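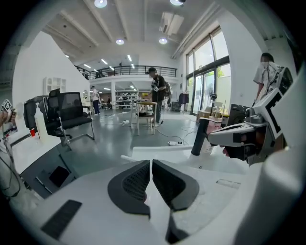
Mileage claims and the box I kept leaving blank
22/06/2018

I moved my bookkeeping from a spreadsheet to Liem at the start of the tax year, and the only part that has given me trouble is mileage.

Liem treats a journey as an expense line with three required fields: date, distance and rate. The purpose of the trip goes in an optional notes box. I left it blank for 11 trips, mostly runs out to the client in Endness, and the export went to my accountant, Karine Robichaud, with a total of 1,809 miles and very little to support it. She sent it back the same afternoon.

Her rule is that each line should make sense to a stranger. Start and end postcodes, the name of the client, and a few words on why I went. A diary entry or an invoice number is enough as a cross-reference.

Filling the gaps took most of an evening. I matched the dates against my invoices first, then against email. That left three journeys I could not place, so I removed them.

I have since changed two things. The notes box is now set as required (Settings, then Expense types, then Edit), and I enter trips on the day. Izzati Wattimena uses Pullon for the same job and says it fills in the postcodes from saved addresses. Liem does not do this yet. I have asked their support desk whether it is planned and will add the reply to this post when I have it.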